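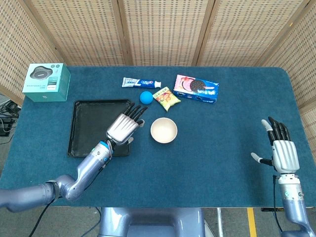

Open Day at the Fullel Center

What a morning! The Fullel opened its doors in November so families could try everything the place runs, and we stayed well past lunch (my youngest refused to leave the climbing room). Malou Snorradóttir showed us round the new pool, which has a ramp, a hoist and water warm enough that even I got in.

Upstairs there's a quiet room, a kitchen for the cooking club and a gym where Fletcher Stubbs teaches seated boxing to a class of 37. I had a go and my arms still hurt!

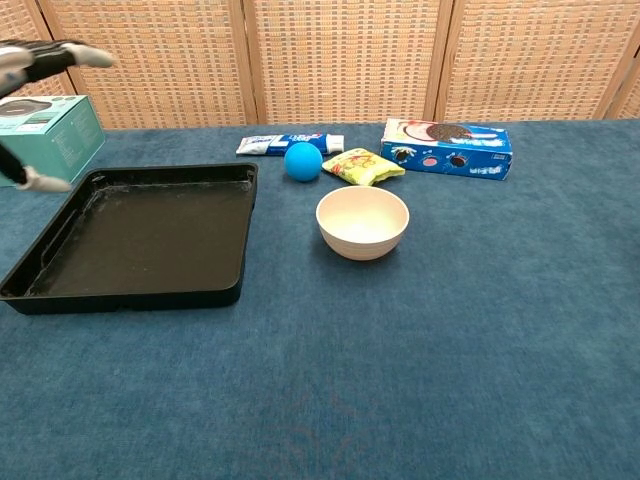

Table with the black tray and the folding screen behind it.

The drama group did a short play after that, very loud and very funny, with about 70 of us squeezed onto benches. Family passes also cover the Saturday-style mixed swim, and you can sign up at the front desk until 4 p.m. We've put our names down for swimming and pottery.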